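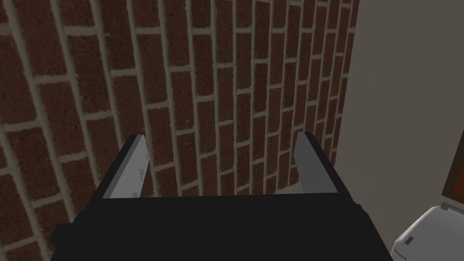
Do you ever wonder why a house doesn't just melt in the rain? I do, mostly when I'm supposed to be washing dishes. Houses are made of stuff that came out of the ground, and some of that stuff had a pretty wild life before it got to us. Take a brick wall. Look at how the bricks are staggered, so the gap between two bricks never sits right on top of the gap below. Bricklayers call that a running bond, and it helps the whole wall hang together. You can try it with toy blocks! Build one wall with the gaps lined up and one with them staggered, then give each a little push.

A brick starts out as clay, which is really just super tiny bits of old, worn-out rock. Squish it into shape, let it dry, and it's still only a mud pie. Then it goes into a giant oven called a kiln, way hotter than the one that bakes your pizza, and the bits stick together for good. Lots of clay has iron in it, and iron is what turns bricks red (rust is red for the same sort of reason).

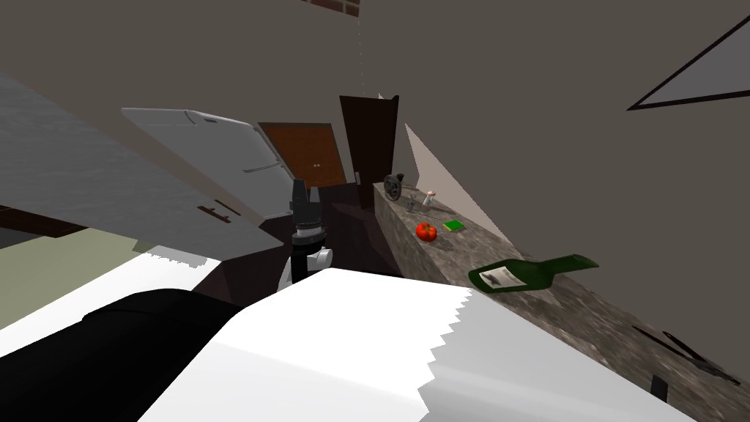
A kitchen is a good place to start a rock hunt.

My friend Bronisława Ostrowski taught me to rock hunt indoors. We did her whole apartment one rainy afternoon in March and wrote down 28 things that began as rock, sand or clay. Window glass? Melted sand. Coffee mugs? Clay again. Salt is a mineral too, and you eat it!

My favorite find was marble. Marble begins as limestone, and a lot of limestone is made of seashells and the crumbs of sea creatures, piled up on the ocean floor.

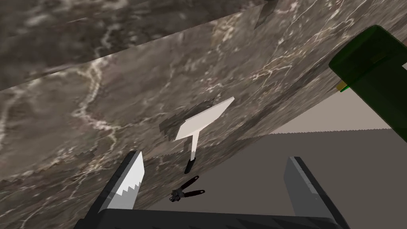
Then the limestone gets buried deep down, where it's squeezed and cooked for a very, very long time. It doesn't melt. Its crystals grow into new ones that lock together tight, like puzzle pieces. Any mud or other minerals mixed in can turn into swirls and streaks, so two slabs never match exactly.

Want to do your own hunt? Grab a pencil and pick one room. Bronisława gives 2 points for anything made of clay and 3 for real stone, and she is very strict about plastic that's pretending.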